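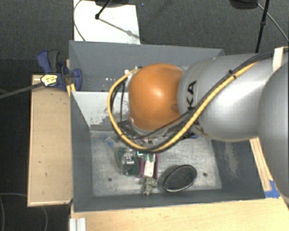

Plum brandy notes from Clavska, second visit. Fikri Hutapea still runs the still his uncle left him, a copper pot that holds 338 liters.

He ferments whole plums, stones in, for 16 days. No added sugar and no yeast from a packet. The stones give a light almond taste that some people love and some can't stand.

Two runs through the pot. The first is cloudy and rough. The second he cuts by smell — he only uses the meter to check himself afterward.

Last October he filled 390 bottles. The year before was smaller because of a late frost.

Half rests in mulberry casks and turns pale gold. The rest stays clear in glass. I prefer the clear one, slightly cool, in a small glass, before food.

Esperanza Cifuentes asked about ice. I wouldn't. A few drops of water are fine if it feels too strong.

Brindham will have both kinds on the shelf next month. I bought two of the clear and one of the gold.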